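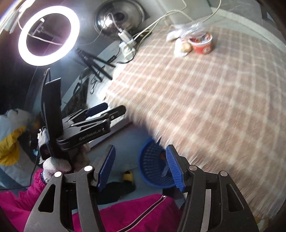 How do I stop my bed from being the place where everything lands? I rent one room in Rorstead, up on the third floor, and I eat, sleep and film my little sewing videos in it, so every single thing I own is within arm's reach of the mattress. Right now there's a cup, a plastic bag and something I should have put away with the groceries sitting at the far edge of the plaid sheet, the ring light is glowing away in the corner, and the power strip is under a pot lid. I do tidy! I tidied two nights ago! But then I cook, and I film, and I need somewhere to set things down, and the bed is the biggest flat thing I've got.

The shelf next to the bed is where the tripod lives, folded up, and it takes the whole space because the legs are so long. The white cables drive me nuts, they go over the top of everything. I can't drill into the walls (landlord is strict) and I've got 54 dollars set aside until September, so please don't tell me to buy a loft bed. The gap between the bed and the door is 10 inches. Has anyone made a room like this work?

Pendo Temba

2 answers

Borislav Petek
Rented a room like that for years, so I feel your pain. First thing, get that pot lid off the power strip tonight. Metal lid, plugs, no thank you. Mine used to live in the oven, but if you don't have one, stand it on its edge behind the pots.

Then the tripod. It doesn't need a shelf, it needs a corner. Fold it, put a fabric loop around the legs (you sew, so this is ten minutes for you) and stand it upright behind the door. If it won't stay up, drop the feet into an old boot or a narrow trash can. Now you have a whole shelf back, and the shelf is where the cup goes while you're working.

For the bed itself I kept one big tray. I'm talking a proper cafeteria size one, I got mine secondhand at Dirnero for 3 dollars. Food stuff was allowed on the bed only if it was on the tray, and when I was done the tray went back to the kitchen with everything on it in one trip. Before that I was walking back and forth with one fork at a time like a crazy person.

Cables: those stick-on hooks that peel off. Wipe the wall first and leave them alone overnight before you hang anything, or they drop off. I lost a few that way. Run the long cable down low behind the bed and it stops going over everything. Unplug the charger you use least and put it in a drawer, I bet you won't miss it.

Also do you have space under the bed? You didn't say. That changes everything, a couple of flat boxes down there and your fabric is sorted.

Pendo Temba (asker)
There's space but it's low, I can get my hand under and not much else. The lid is moved, ok ok. No oven, it's hanging off a drawer handle for now! I love the boot idea.

Borislav Petek
Low is fine for wrapping paper boxes, the long flat kind. Or raise the bed. Risers at the Plandomero here were almost 20 but check they fit your legs first, mine were too fat and I had to take them back.

Upendo Mohamedi
just get a rolling cart. i have the Pavlović one, three shelves, narrow. measure first though, 10 inches is tight and you still have to get in and out the door. filming stuff on top, snacks in the middle, cords at the bottom. if you have people over it goes in the closet

also make the bed every morning, i know it sounds like your mom talking but i put way less on it when it's made

Ilari Mäkelä (comment)
Second the cart, but put the light on something heavy if it's going up there. I rolled mine over a rug edge and over it went.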